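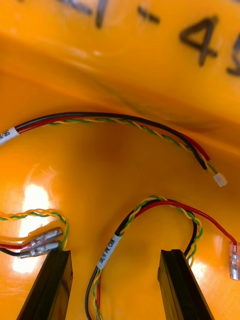 Ilgate ouvre son atelier de tri : venez fouiller dans les bacs avec nous !

Rechercher sur le site OK Tous les communiqués

Juillet - par Rūta Rimkutė, atelier Ilgate

Bonjour à toutes et à tous ! Je prends la plume (enfin, le clavier) pour annoncer une nouvelle que je garde pour moi depuis le printemps et qui me démange : l'atelier Ilgate ouvre enfin son coin de tri et de réemploi de petites pièces électriques au public. Oui, le vrai, celui où l'on passe nos après-midi penchés sur du plastique orange à démêler des fils !

Pour celles et ceux qui nous découvrent, nous récupérons des fins de série et des pièces démontées auprès d'entreprises de la région, nous les trions par famille, et nous les remettons en circulation chez les réparateurs, les lycées techniques et les bricoleurs du dimanche. Notre premier lot vient de chez Wustholm, qui vidait une réserve et nous a laissé 203 sachets. J'ai cru que la camionnette n'y suffirait pas.

On commence toujours par les faisceaux. Rouge et noir côte à côte, jaune et vert torsadés ensemble, une étiquette blanche sur la gaine quand on a de la chance - c'est bête, mais j'adore ça. On garde l'étiquette, toujours, même si elle est abîmée. Les numéros tracés au gros marqueur noir sur nos bacs, eux, ne regardent que nous : ils renvoient au cahier de l'atelier, et je vous préviens, mon écriture est ce qu'elle est.

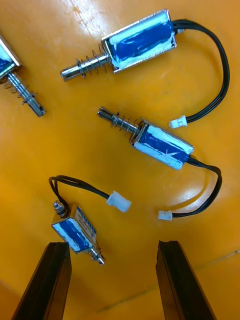 Le prochain rayon que nous ouvrons, c'est celui des électroaimants, et c'est de loin le plus demandé. Serrures, distributeurs, petits automates, flippers de salon (si, si, on a des clients pour ça), tout le monde en cherche et tout le monde les paie trop cher à l'unité. Chez nous ils passeront un par un sur la table avant d'être rangés : on regarde si le ressort est bien enfilé autour du noyau, si les fils noirs tiennent, si le petit connecteur blanc est encore au bout. Une griffure sur la bobine ne nous fait pas peur, un ressort manquant si, et dans ce cas la pièce part au bac à dépannage, à prix libre.

Nos amis de Stanton prêtent les étagères et un banc d'essai, et la maison Acheampong, qui fait de la réparation de caisses enregistreuses, viendra montrer comment on contrôle une bobine au multimètre. C'est ouvert à partir de 9 heures, entrée libre, et l'atelier de contrôle se fait par groupes de sept. Il n'y a rien à apporter, sauf peut-être vos lunettes de près ! Les enfants sont les bienvenus à partir de neuf ans, avec un adulte.

Et si vous avez des cartons de pièces qui dorment au garage, prenez-les avec vous, on fera le tri ensemble sur place. Pas de piles ni de batteries en revanche, nous ne sommes pas équipés.

Contact presse : Rūta Rimkutė, à l'accueil de l'atelier Ilgate.

Commentaires (3)

momo_bricole
Est-ce que vous aurez du 12 V en tirant ? Je refais une gâche de portail et je ne trouve que du 24.

Rūta (Ilgate)
Il faudra fouiller, les tensions sont mélangées pour l'instant ! Passez plutôt le matin, je vous sortirai le bac.

Claudine P.
Ma fille a huit ans et demi et elle démonte tout ce qui traîne à la maison. Ça passe ?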